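Brikumstead Dining Society
Minutes of the ordinary meeting, September 2, 2026

Chair: Ntombi Mtshali
Quorum was met. Apologies were accepted as filed with the secretary.

1. Minutes of the August meeting
Approved with one correction. Under "Restaurant reports," the dessert at Sombatkul should read coconut custard with pumpkin, not coconut ice cream.

2. Restaurant reports
2.1 Sombatkul. The second visit used the short lunch menu. The green papaya salad was scored higher than on the first visit and the fish cakes lower, the main remark being excess oil. The sour curry with shrimp was rated the best dish. Service between courses was slow. The entry in the members' guide stays at its present grade.
2.2 Trostanura. First visit. The kitchen serves a fixed dinner with no substitutions. Members noted good bread, an under-salted barley soup, and a braised lamb shoulder that several wished to have again. The wine list has no prices by the glass. The chair will write to the owner and ask whether this can be added before a guide entry is drafted.

3. Guide, next edition
3.1 The draft runs to 229 entries. Of these, 23 have not been visited within the period set by rule 6 and will be marked as unconfirmed unless a report is received before the text closes.
3.2 Heat ratings for curries will keep the present scale of one to three. A motion to add half steps was lost.
3.3 Page proofs were tabled.
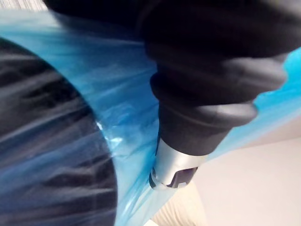
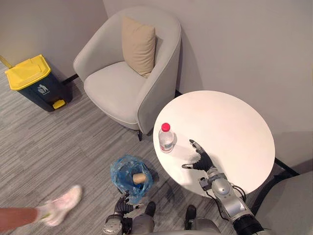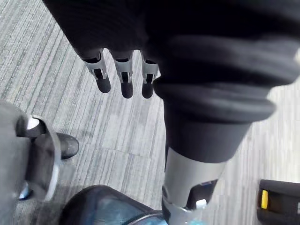

Plates 1 to 3, in page order. Plate 2: armchair and round white table.

4. Annual dinner
4.1 Venue. Hodden was confirmed. The upstairs room is held until the deposit is paid.
4.2 Menu. The kitchen offered two set menus. Menu B was chosen: smoked trout, duck leg with red cabbage, plum tart. The vegetarian main course will be mushroom dumplings in broth. The chair will confirm that the broth contains no fish sauce.
4.3 Seating. Tables of six. Requests to sit together must reach the secretary in writing.
4.4 Corkage. Hodden will allow members' own bottles at its usual charge. Bottles are to be labeled and handed in before service.

5. Scoring sheet
The line for "atmosphere" was discussed. It was agreed to separate noise level from lighting and to leave the total unchanged. The new sheet applies from the next visit. Sheets already returned will not be rescored.

6. Other business
A member asked that tasting portions be ordered at large tables where the kitchen permits. Referred to the next meeting.

Actions
N. Mtshali: letter to Trostanura; broth query to Hodden.
Secretary: deposit; revised scoring sheet; list of unconfirmed entries to all members.

The meeting was closed by the chair.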